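Chapter 3
Clearing the Table

In this chapter you will learn how to take a table from the end of a snack back to a clean surface. The work looks simple, and many beginners start without a plan. Then they carry a fork to the sink, come back for one cup, and go again for the plate.

Before touching anything, look at what is on the table and decide what belongs together. A fork can travel on its plate.

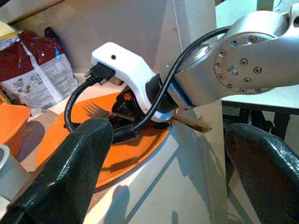
Bags of snacks are food, so they are closed and put away separately from the dishes. Bowls come next. Check first that they are empty.

3.1 The last objects

When the plates are gone, a small thing often remains, for example a cup. Pick it up before you bring the cloth. Wiping around a cup leaves a ring, and you will have to wipe a second time.
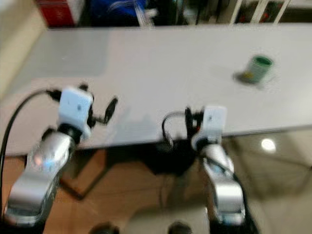
Wipe in long lines, from the far side toward yourself, and finish with the front edge. On a smooth white table, look at the surface from a low angle, where marks are easier to notice. 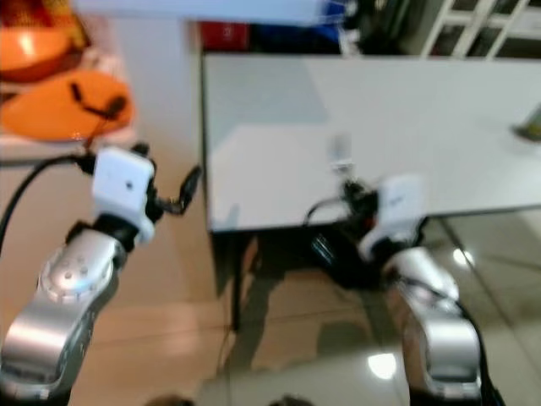 Craig Halliday disagrees with this order, and writes that he always wipes the front edge first, before his sleeves can touch it. Both methods are accepted in the exercises on page 49.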